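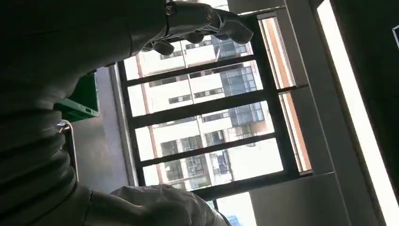

Search this notebook Go

15th May
Posted by Torquil Swanson

Budget day again, hooray. Radu wants the hand order settled before August, so I've been ringing round. Trasico will do a pair for 378 a month on hire, with 14 spare fingertips thrown in (nice!), while Kastus only sell outright and want 20 weeks to deliver. I'm leaning Trasico. Josée still isn't keen on hiring anything and I do see her point. 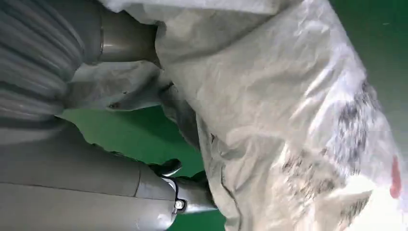
Spares are where my sums keep going wrong. I'd put down 600 for the year, and that was mostly screws and covers, with hardly a thing for fingertips. Silly of me, given how much of our work is crumpled sheet like this pale stuff, all folds and creases, with a dark fingertip pushed right into the edge of it. I'd like a softer tip on the quote as well, if Giraldo still make them – Přemysl has the old price list somewhere.

Still to do: ask Fergus about shelf space, chase Trasico for the hire terms in writing, and find out if delivery is extra.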